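Two robots join the folding room at Wuvdale laundry

2025-04-02

Print this story | E-mail this story

I stopped by the Undon laundry in Wuvdale to meet the new help, and I'll admit I stayed way longer than I'd planned! The place has 40 people on the payroll and, as of this spring, 2 robots that handle towels. The crew calls one of them Vlad – the other is still waiting on a name.

Towels are the dull end of the job, I'm told (the hotels send over almost 700 a day), and the folders were happy to share them. What has changed is the shift itself. Folders now take turns minding the machines, and everyone had to sit through a training course from Stindar, the company that set them up. Pay stays the same for now, which came up in every conversation I had. A couple of people like being off their feet for part of the day, and one told me she misses the chatter at the folding table.

I got to watch a blue towel being handled, one gripper on each side of the lower edge, and I kept wanting to reach in and grab a corner myself.

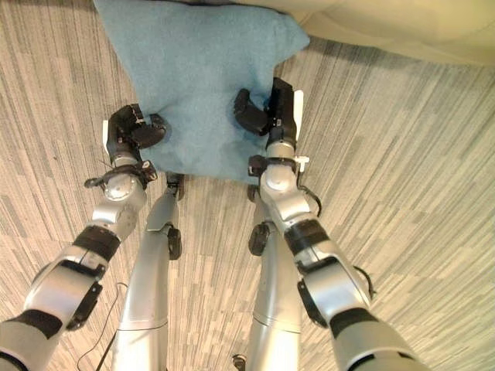

What's next

Undon says no jobs are going, and it will talk with staff again before ordering any more machines. I'll be back to ask!

Comments (3)

pressedforit: My back would've loved this years ago.

wuvdale_mom: "For now" is doing a lot of work in that pay sentence.

Rinse2: Can it do fitted sheets? Asking for my whole family.

Contact the newsroom | © 2025 All rights reserved | Back to top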